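Chapter 8
Reading a Picture Book About Wildlife

A book of wildlife photographs is read in two ways. Most people turn the pages and stop where an animal catches the eye. A reviewer has to do that as well, then go back and ask how the book was put together. This chapter deals with the second reading. It assumes you have finished the exercises on captions in Chapter 3.

The main example is Plonda, a book about the wading birds of the Cevcombe estuary, with photographs by Karla Manríquez and text by Araceli Barajas. The pictures were made over two winters, most of them in February, when the flocks are largest. Barajas wrote her text after the pictures had been chosen, and in places it shows. Her pages on mud and tides are clear and useful, but they sit a long way from the photographs they explain.
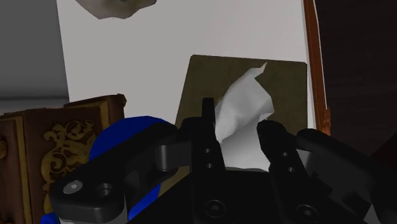
Figure 8.1 A tissue between two open gripper fingers.

Start with the order of the plates. Manríquez opens with empty water and keeps the first bird back for several pages. Some readers find this slow. Note where your own attention drops and write down the page number before you read any further.

Next, look at the colour. Grey birds on grey mud are hard to print, and a poor printer will lose the feathers in the shadows. Compare the hardcover with the cheaper Butmont edition if your library holds both. The paper is thinner in the second one and the darker plates suffer for it.

Last, check the facts. A reviewer doesn't need to be a biologist, but should be able to use a field guide. The Medrano checklist in the appendix gives the common and scientific names used throughout this chapter.
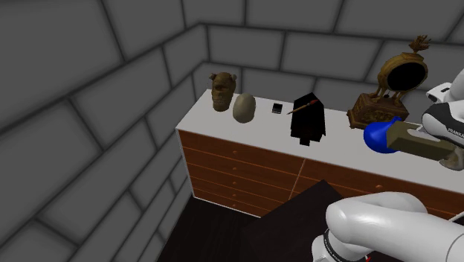
8.1 What the Photographer Leaves Out

Every plate in Plonda was chosen over others taken on the same shore. Cevcombe has a road, a boat ramp and a row of houses, and none of them appears in the book.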